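Notebook, cloth task, Shek bench
14th May
Written by: Rajitha Haque (Chathurika Dewan on the leader arm in the second half)

Status before we started

We had 400 accepted episodes of the cloth task on the server. The goal for this round was more grasps from the blue cloth, because the last policy from Rercombe closes well on towels and very badly on anything thin and soft. It goes down, it closes too early, and it comes up with air. I looked through the old set again in the morning and I think the reason is simple: almost all our grasps in it start from a cloth that lies nearly flat, with one corner up. The learner never saw a real heap.

So for this session the rule is that the cloth is dropped from the hand before each episode and not touched again. If it falls badly, it falls badly. The operator has to solve it.

Settings same as last week except the wrist exposure, which I fixed by hand. With auto exposure the white table pulled everything dark each time the arm went up, and the folds lost all detail. Please do not put it back to auto without writing it here.

The wrist view is what we care about most. When the fingers go into the cloth the side camera sees only the back of the gripper, so all the useful information about the contact is in this one.

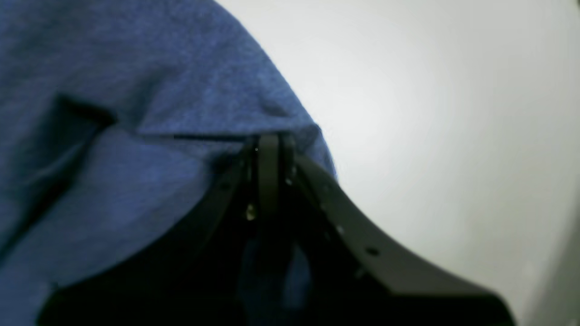
Labels for this session

Chathurika and I did not agree on what a "good grasp" is, so we wrote it down before continuing:

pinch - cloth is between the fingers, both fingers in contact, it stays when lifted
scoop - cloth rests on the fingers or over the middle part, it may lift but nothing is really held
miss - fingers close and the cloth stays on the table
regrasp - the operator opens and tries again inside the same episode

The difficult one is scoop against pinch. From a single still it is often not possible to say, you have to play the clip until the lift. I would like that we never label from the thumbnail. In the December set this was done from thumbnails and I found wrong labels on every page I opened.

Regrasps we keep. The earlier instruction from Arnby was to delete them, but I believe they are the most valuable part, as they show the recovery. They get their own tag so anybody can filter them out later.

Numbers

81 episodes recorded, 5 rejected. Of the rejected ones, three had the leader arm losing connection in the middle and two I stopped myself when the cloth was pulled off the table. Episode IDs continue from 867, so there is a gap after the last batch. The gap is on purpose, the Gulville people reserved the numbers between.

Observations while recording

The operator closes slower on a heap than on a flat cloth. I feel it in my own hand also. I do not know yet if the learner will copy this as "slow near blue" or as "slow near folds" - we need other colors before we can say anything.

When a lot of fabric is bunched over the fingers, the wrist camera sees mostly cloth and gripper and only some white at the sides. I was first thinking to reject such episodes for low visibility. Chathurika is against it, and she convinced me: the policy will be in the same situation when it runs, so it must have examples of it.
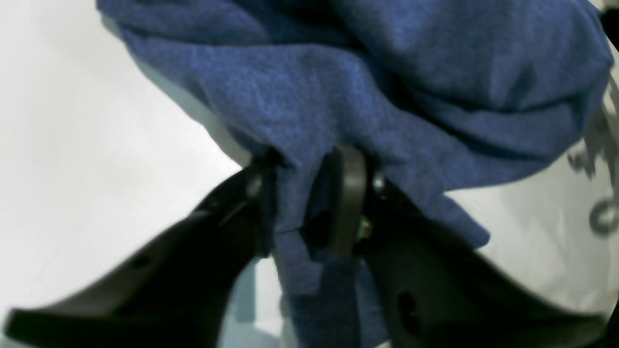

The gripper position signal is also less clear than I hoped. With a thick bundle the fingers stop early and the reading looks the same as a half-open gripper with nothing inside. I want to add motor current to the saved channels. It is already in the driver, only not written to the file. Small change, but it makes the new episodes different in format from the old ones, so the loader must accept both.

One more thing, the frame times of the wrist camera and the joint log drift apart in long episodes. In short ones I cannot see it. For now keep episodes short and stop the recording directly after release.

To do
Add motor current to the log (me)
Second pass on the scoop labels, playing the clips (Chathurika)
Find a thin cloth in another color, same size if possible
Ask Rercombe if they want the regrasps in the same archive or separate
Check the drift with a blinking light in both views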